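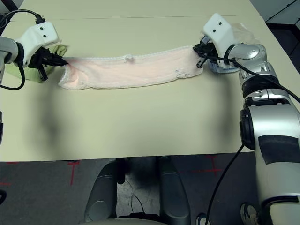
Pumitz Gallery to show Tirkasau silver from the Ngui collection

LINPORT, January 1, 2020

Pumitz Gallery has acquired the Ngui collection of Tirkasau silver and will put most of it on public view this spring. The collection has 193 pieces, the bulk of them bracelets, belt plates and hair combs, with a smaller group of boxes and spoons. It was bought from the Ngui family in November after talks that began the previous year.

The pieces were made in the Tirkasau valley by smiths who worked at home and sold to their neighbours. Very few of them signed their work. The gallery has shown single pieces of Tirkasau silver before, mainly bracelets, but has not had enough to fill a room.

The exhibition will be put together by the silversmith Slamet Nasution, who learned the trade in Tirkasau from his uncle and has kept a bench in Linport for many years. Gallery customers will know his stamped cuffs and his repair work. He will choose the pieces, write the labels and show some of the methods at a bench in the front room.

"I knew some of these bracelets before I saw them, because people at home talked about them," said Nasution. "There is one comb that my uncle tried to copy. He never got the teeth right and he gave up on it. Now I have had it in my hand and I can see what he was doing wrong. The teeth were cut before the top was bent, and he was bending first."

What is in the collection

The Ngui family ran a dry goods shop at the lower end of the valley and took silver in part payment when money was short. Pieces that were not collected again stayed in the shop, and the family went on buying from the smiths after the shop closed. They kept a stock book, which comes to the gallery with the silver. It has 1,451 entries. Many of these are for thread, lamp oil and flour, but the silver is entered along with everything else, often with the weight and the name of the person who brought it in.

The stock book has already changed what the gallery thought about dates. A group of wide bracelets with a twisted wire border had been taken for late work. Entries in the book show that bracelets of this kind were being left at the shop a good deal earlier, and that the plainer ones, with a single line of punch marks, came afterwards. The labels for the older gallery stock will be corrected where needed.
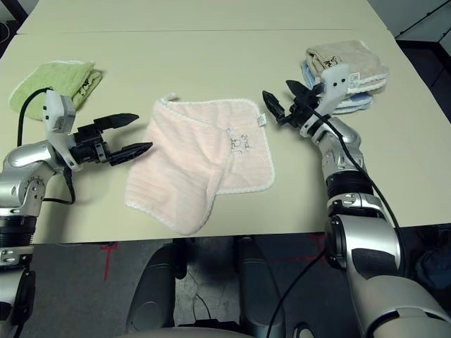

The belt plates are the heaviest things in the collection. They are round or slightly oval, raised from the back with a hammer and finished on the front with small punches. Owners wore them on a woven belt, and several still have the loops on the back for it. Two were cut down at some point to make brooches, and the joins from the later pins can be seen clearly. They will be shown as they are.

The boxes are small and have tight lids. The stock book calls them "lime boxes" in some places and just "boxes" in others. One has a chain and a ring. Nasution thinks that at least part of this group came from a single workshop, judging by the way the hinge was made, but there is no name to go with it.

"I would like to give the maker a name and I can't," he said. "The hinge has an extra turn in it that you don't need. Someone liked doing it that way. I have put them next to each other in the case so that visitors can make up their own minds."

Cleaning and repair

No piece has been polished for the exhibition. The gallery's practice is to remove loose dirt and old wax and leave the dark surface in the stamped areas, where it helps the pattern to be read. Polishing takes away a little silver each time, and some of the bracelets in the collection have been rubbed so often that the stamping on the outer face has nearly gone. These will be shown with the inside face turned to the visitor, where the tool marks are still sharp.

Repairs have been kept to the least that will let a piece be handled safely. A clasp has been re-soldered on one necklace and a cracked bracelet has been supported with a thin strip on the inner side, which can be taken off again. Old repairs have been left alone. One of the spoons was mended with what looks like part of a coin, and Nasution asked for it to be placed near the front.

Catalogue and sales

The gallery will not be selling from the Ngui collection while the exhibition is open. The family asked for the silver to be seen together first, and this was written into the agreement. Afterwards the core of the collection will stay with the gallery as a study group, open by appointment to smiths, students and anyone else with an interest. A number of duplicate pieces, mainly plain bangles, may be offered later. A list will be posted to customers on the gallery's mailing list before they go on general sale.

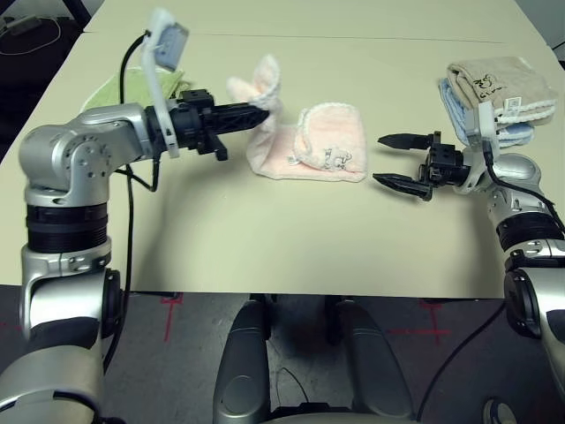

A printed catalogue is being prepared. It will cover every piece with its weight and measurements, and will carry the stock book entry where one has been matched. Matching is slow work. The writing in the book is in 3 different hands and the oldest of them uses short forms for most of the names. The gallery would be glad to hear from anyone with family papers from the valley that use the same short forms.

New work by Nasution will be for sale in the front room during the exhibition. It includes cuffs stamped with tools he made after looking at the older bracelets, and a set of combs. He has also agreed to take on a small amount of repair work for visitors, limited to silver and to jobs that can be done without stone setting. Pieces should be brought in person and will be looked at before a price is given.

Bench demonstrations

Nasution will work at the bench on 3 afternoons during the run. He will show how a bracelet blank is cast, hammered and annealed, how punches are filed and hardened, and how a border is laid out by eye. Visitors may ask questions while he works. Places near the bench are limited and should be booked by telephone or at the desk. Children are welcome with an adult, and safety glasses will be provided to anyone sitting in the front row.

Entry to the exhibition is free. The opening date and the dates of the demonstrations will be sent to customers and to the local papers once the cases have been delivered. The gallery will keep its usual hours until then, but the back room will be closed while the cases are fitted.

About Pumitz Gallery

Pumitz Gallery deals in old and new silver, and offers valuation, repair and cleaning. It is in the centre of Linport, with step-free entry from the side street. Written valuations for insurance can be arranged at the desk.

Press enquiries and requests to view the collection ahead of the opening should be made to the gallery desk, marked "Ngui collection".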